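**Bouillon granules vs. real stock for weeknight soup?**

**ravar_kitchen**
Ok so I've been making a big pot of soup every Sunday for the week and my wife says it tastes "like hot water that met a carrot once." I simmer the bones for 5 hours! Is everybody secretly using bouillon? I feel like I missed a memo.

**mireille_lecomte**
Yes, everybody is using bouillon. My grandmother did, and she'd swat you for calling it cheating. But first question, how much salt are you putting in? Homemade stock has none unless you add it, and most people under-salt by a mile.

**ravar_kitchen**
Um. A pinch?

**mireille_lecomte**
For a whole pot?? There's your answer lol

**hukska**
Going to disagree with Mireille a little. Salt helps but it won't fix thin stock. What size pot? If you're covering one chicken carcass with 16 cups of water you can simmer till Christmas and it'll still be weak. Use less water, and leave the lid off for the last hour so it cooks down. Wings or feet if your store has them. I quit granules years ago and don't miss them, everything I made had the same background taste.

**LoicTessier**
@hukska I get that, but some of us get home at 9 with two hungry kids. I do half and half. Weak homemade stock (I'm lazy, it's always weak) plus a spoonful of granules right at the end, off the heat, then taste, THEN salt. If you salt first you'll wreck it, ask me how I know. I've been through a lot of kinds and the ones from the Chinese grocery are my favorite by far, way more chicken flavor than the little foil cubes.

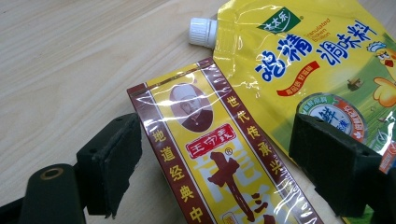

Same spoonful goes in fried rice, egg drop soup, the water for noodles, even scrambled eggs if you go easy. My brother-in-law puts it on popcorn and I was ready to make fun of him until I tried it.

**besson21**
Popcorn!! Doing this tonight.

**hukska**
@LoicTessier fair enough on the kids. I still say taste them side by side some weekend though. Good stock goes to jelly in the fridge and you can't get that out of a packet.

**mireille_lecomte**
Unflavored gelatin, hukska. One packet into the pot. Sorry not sorry

**hukska**
I'm going to pretend I didn't read that.

**ravar_kitchen**
Ok update, 27th June batch: less water, lid off at the end, real salt this time, and a spoonful of granules in half of it so we could compare. Wife liked the granule half. I liked the plain one. We're both having seconds so I'm calling it good. Next problem is the noodles go to mush by Tuesday, do you all store them separate?

**sondier**
Separate, always. Little bit of oil so they don't stick.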